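**Progress report, robotics club, 7 Feb 2021**
To: Edith Rengifo, Jaltano
From: Teófilo Muñoz

Since November the club has 9 students, and they meet in 3 teams. Your grant paid for the parts and for the room until summer.

The present task is tidying a bedroom. The robot must find a charging cable on the floor and put it in the drawer of a nightstand. Walter Paucar's team has recorded 144 attempts, and 30 of them are labeled.

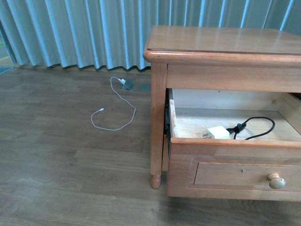 The labeling goes more slowly than I have planned. Thin cables are difficult for our program, and Yolotzin Tapia is now writing clearer rules for it. I will send you her rules with the next report.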